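11.02.2026

Spät geworden, der Tee ist schon wieder kalt, aber ich will den Tag noch aufschreiben, bevor mir alles durcheinandergerät. Ich kenne mich ja: Übermorgen weiß ich dann nur noch, dass der zweite Greifer irgendwie besser war, und kein Mensch, ich selbst am wenigsten, kann damit etwas anfangen.

Also von vorn. Simin war schon da, als ich kam, und hatte die beiden Kartons auf meinen Stuhl gestellt, damit ich sie auch ja nicht übersehe. Im einen der Backengreifer von Najafi, im anderen der weiche von Sterow, der mit den Silikonfingern, auf den ich seit Wochen warte wie ein Kind auf den Nikolaus. Natürlich habe ich den weichen zuerst ausgepackt. Er riecht ein bisschen wie ein neuer Duschvorhang und ist viel leichter, als ich gedacht hatte, und man will ihn die ganze Zeit zusammendrücken. Simin hat mir eine Weile zugeschaut und dann gefragt, ob ich vorhätte, ihn heute noch anzuschrauben. Hatte ich! Nur passte der Flansch nicht. Vier Löcher auf der einen Seite, vier auf der anderen, und trotzdem um einen Hauch versetzt, sodass genau zwei Schrauben fassten und die anderen beiden bloß hübsch davorstanden. Dušan hat aus der Schublade mit den Adapterplatten (ich muss ihm endlich einmal eine richtige Kiste dafür schenken, diese Schublade klemmt seit April) etwas hervorgekramt, das für einen ganz anderen Arm gedacht war, hat zwei Löcher aufgebohrt, und dann saß das Ding. Es ging fast der ganze Vormittag dafür drauf, aber es war ein schöner Vormittag. Dušan pfeift beim Bohren, immer dieselben paar Takte, und ich habe mich dabei ertappt, dass ich beim Kabelverlegen mitgesummt habe.

Mittags kam Jianguo herüber und wollte wissen, wie weit wir sind. Ich habe ihm den weichen Greifer in die Hand gegeben, und er hat ihn genauso geknetet wie ich vorher, das hat mich sehr beruhigt. Er ist ja der Skeptiker bei uns. Er meint, die weichen Finger verzeihen einem zu viel: Man merkt gar nicht mehr, wie schlecht die Anfahrt eigentlich ist, weil sich der Finger schon irgendwie um das Teil legt, und wenn man dann später auf harte Backen umsteigt, fliegt einem alles um die Ohren. Da ist etwas dran. Ich habe trotzdem ein wenig dagegengehalten, einfach weil ich das Ding so gern mag, und wir haben uns über der Suppe so festgeredet, dass Simin allein zurückgegangen ist und schon angefangen hat.

Wir hatten uns ja auf einen Ablauf geeinigt, für beide Greifer denselben, mit denselben Teilen in derselben Reihenfolge und demselben Tempo. Der Backengreifer hat 93 von den Griffen sauber hinbekommen, bei hundert Versuchen, und bei den restlichen 7 war es fast immer das gleiche Bild: Er kommt schräg an, eine Backe berührt früher als die andere und schiebt das Teil vor sich her, bis es aus dem Bereich ist. Man kann richtig zusehen, wie er es vor sich herschubst, und man möchte hineinfassen und helfen. Beim weichen sind wir noch nicht durch. Nach der Hälfte hat sich an einem Finger der Schlauch gelöst, mit einem ganz leisen, beleidigten Zischen, und bis wir das gefunden hatten, war der Druck weg und die letzten Griffe natürlich wertlos. Die nehmen wir aus der Tabelle heraus und machen morgen neu. Mein Bauchgefühl sagt, dass er bei den flachen Teilen vorn liegen wird und bei den schweren hinten, aber das Bauchgefühl hatte bei den Saugern letztes Jahr auch eine Meinung, und wir wissen ja alle, wie das ausgegangen ist.

Ach so, und die Steuerung. Das will ich mir unbedingt merken. Mit dem alten Regler hat der Arm beim Absenken immer so ein kleines Nicken gemacht, ganz zum Schluss, als müsste er sich noch einmal überlegen, ob er wirklich will. Amirhossein hat die Trondenov aufgespielt, so nennt er seine neue Version, nach irgendeinem Ort, an dem er mal gefroren hat, und das Nicken ist weg. Einfach weg! Ich habe ihn den Arm fünfmal hintereinander absenken lassen, weil ich es so schön fand. Dafür ist jetzt das Anfahren aus der Ruhe ein bisschen ruppiger geworden, man hört es mehr, als man es sieht. Amirhossein sagt, das sei nur eine Frage der Rampe, er müsse da noch zwei Werte gegeneinander ausspielen. Er hatte dabei diesen zufriedenen Blick, den er immer hat, wenn noch etwas zu tun übrig ist.

Mit den Kameras war es mühsamer. Wir haben die am Handgelenk gegen die feste oben verglichen, und ich hatte mir davon so viel versprochen. Die am Handgelenk sieht natürlich alles ganz nah und genau, solange nichts zwischen den Fingern steckt, und sobald der weiche Greifer zumacht, sieht sie vor allem Silikon. Die feste dagegen hat den Überblick, aber der Arm steht sich selbst im Weg, gerade in dem Moment, in dem es spannend wird. Simin hat vorgeschlagen, die feste einfach ein Stück nach links zu setzen und schräger schauen zu lassen, und dann war plötzlich Dušan mit der Leiter da, und wir haben eine geschlagene Stunde lang geschoben und gekippt und nachgezogen und wieder gelöst. Am Ende stand sie fast wieder dort, wo sie vorher gestanden hatte. Aber nur fast, und das Fast hat etwas gebracht. Ich habe die neue Stelle mit Bleistift an der Schiene markiert, und Dušan hat sie, weil er mir und meinem Bleistift nicht traut, noch einmal mit Klebeband markiert.

Am späten Nachmittag habe ich mich dann mit Achilleas an die Simulation gesetzt. Darauf hatte ich mich den ganzen Tag gefreut, auch wenn ich es vor Dušan nie zugeben würde, der alles, was nicht aus Metall ist, für eine Art Computerspiel hält. Achilleas hat in Skemeck den Raum neu aufgebaut, damit wir dort verschiedene Kamerastandpunkte durchprobieren können, ohne jedes Mal die Leiter zu holen. Tisch mit schwarzem Gestell, graue Platte, Dielen, sogar ein Wandbrett hat er hineingesetzt, ein leeres, auf zwei Winkeln. Ich habe gefragt, wozu das Brett, und er hat gesagt, ein Raum ohne Brett sei kein Raum. Der Arm ist gelb und schwarz und steht ganz hinten am Tisch, und davor liegt das braune Teil, das in der Mitte niedriger ist als an den beiden Enden.
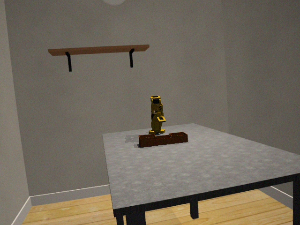
Genau diese niedrige Mitte macht mir nämlich Kopfzerbrechen. Wenn man von vorn schaut, weiß man sofort, wo man zufassen möchte. Von oben verschwindet der Höhenunterschied beinahe, und der Greifpunkt wandert dann zu einem der Enden hinüber, wo es mit den harten Backen knapp wird. Achilleas hat 1.908 Ansichten rechnen lassen, immer mit leicht veränderter Kamera, und die laufen jetzt über Nacht durch die Greifplanung. Er wollte erst noch viel mehr, aber der Rechner hat schon bei diesen geschnauft wie ein alter Hund auf der Treppe, und ich habe ihn überredet, es für heute gut sein zu lassen. Morgen früh wissen wir dann, ab welchem Winkel die Mitte verlässlich gefunden wird, und können die echte Kamera vielleicht doch noch ein Stück tiefer setzen. Dušan wird sich freuen, der kann dann gleich wieder auf die Leiter.

Was mir noch nicht gefällt, sind die Schatten. In der Simulation fallen sie weich und immer zur selben Seite, und bei uns in der Halle kommt das Licht je nach Tageszeit von überall her, am Nachmittag sogar von unten, wenn der Boden frisch gewischt ist und spiegelt. Achilleas will das Licht beim nächsten Durchgang mitverändern. Ich habe ihm gesagt, er soll erst einmal nur die Kamera anfassen und sonst nichts, sonst wissen wir hinterher wieder nicht, woran es gelegen hat. Da war ich vielleicht ein bisschen streng. Er hat genickt und sich etwas aufgeschrieben, und ich hoffe sehr, dass es das war und nicht eine Bemerkung über mich.

Auf dem Heimweg bin ich noch mit Simin bis zur Haltestelle gelaufen, und wir haben über den weichen Greifer geredet und ob man ihn mit einer Art Rückgrat versteifen könnte, einem Streifen Federstahl auf der Außenseite, den man einfach einschiebt. Sie fand das erst albern und hatte dann, als der Bus kam, schon drei Ideen, wie man ihn befestigt. So ist das mit ihr, und so mag ich es. Ich habe es zu Hause gleich aufgezeichnet, auf die Rückseite der Stromrechnung, und jetzt muss ich aufpassen, dass ich die nicht aus Versehen abhefte.

Für morgen: neuen Schlauch mitnehmen und am besten gleich zwei Schellen dazu. Die verdorbenen Griffe wiederholen, mit demselben Druck wie am Anfang, Simin hat den Wert. Amirhossein nach der Rampe fragen, aber erst nach seinem Kaffee. Die Ergebnisse der Nacht anschauen, bevor Jianguo kommt, denn er stellt immer genau die Frage, auf die ich noch keine Antwort habe. Und Dušan die Adapterplatte zurückgeben oder ihm wenigstens sagen, dass wir sie behalten.

Jetzt ins Bett. Der Tee kommt weg.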